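Elaheh Sharifi talks fast when the subject is candy. She has spent the winter at Dramivent teaching a two-fingered gripper to pick wrapped sweets out of bowls, and she still grins when she gets to the part about glass.

"Everyone warned me off shiny bowls," she says. "Glass, polished steel, all of it. So of course I wanted exactly those!"

Her method is simple to explain. A person steers the arm through the job, the wrist camera records it, and a model learns to match what the camera sees with how the hand should move. The team collected 280 of these guided runs, mixing up the bowls and where the candy lay.
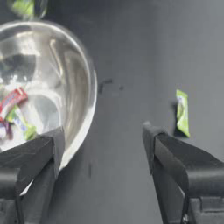 Why put the camera on the wrist?

It moves with the fingers, so the view gets closer and more useful just when the grasp has to be right.

The surprise came in February. Sunil Khondokar, who did most of the steering, began making small mistakes on purpose and then fixing them. "Two days of Sunil fumbling," Sharifi says, "and the model got so much better at recovering. I ran down the hall to tell Lesia!"

Steel was harder than glass, she says, with the reflections sliding around every time the arm shifts.
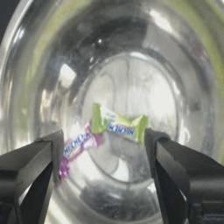 She loves that the model copes without any special rule for reflections (they tried writing one, and it made things worse). Overlapping wrappers still trip it up, and she wants to spend the next nine weeks on those. "I could watch it all day," she says. "I was in on Saturday doing just that."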